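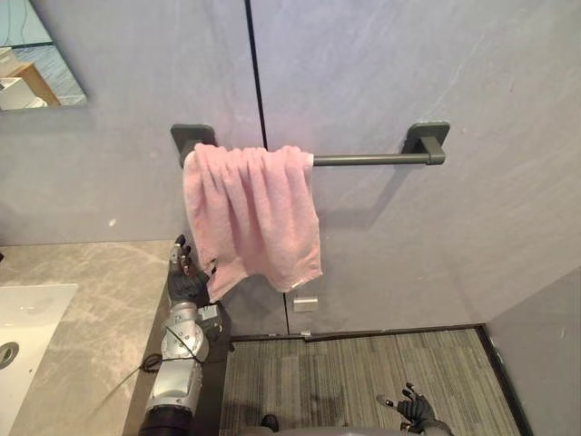 Plutuvgate bathroom set, towel task
README, last touched September

Teleop demos for one task: straighten / re-hang a hand towel on a wall bar, two arms, five-finger hands. Part of the Plerura household collection. Questions to Corina Mayrhofer, hardware questions to Spyros Rallis.

What's in it
203 episodes, all done by remote control with gloves and headset. No kinesthetic demos in this release, we tried moving the arms by hand and the finger data was useless.
3 operators. Operator id is in meta, please split by it if you're testing on unseen operators.
494 minutes including resets. Trim flags mark where the resets are.

Per episode
head video
joint positions, both arms and both hands
glove stream (raw, not retargeted)
operator's own success mark, yes/no/partial
notes.txt, sometimes empty
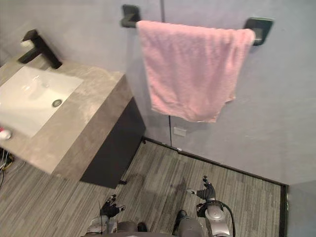

Head view, towel on the bar, both hands low over the floor.

How a demo goes
Operator brings the hands up, takes the towel by an edge or corner, slides or pulls it along the bar, lets go, backs off. Either hand may start. We didn't script which. If the towel ends up on the floor the episode is kept and marked no.

Start poses vary on purpose, arms and base both. Don't assume the bar is in the same place in every head view, it isn't.

Known problems
16 episodes have glove dropouts longer then a second. Listed in bad_glove.txt, still in the main folder, filter them yourself.
Thumb calibration drifted in the early sessions. Spyros refitted it afterwards, old values kept under thumb_raw.
"Partial" was used differently by each operator. Corina is relabelling, not finished.
No force or touch data. Don't ask, the hands have it but the logger didn't.
Timestamps are from the Jundus recorder, not the robot clock. Offset in meta, check the sign before you use it.

Splits
train / val / test by session, never by episode. Neighbouring episodes look nearly identical so random splits will flatter you.

Use
Research only for now. Licence text still to come, mail Corina before you redistibute anything.

To do
finish partial labels
second towel colour
proper loader, the current one reads the whole episode into memory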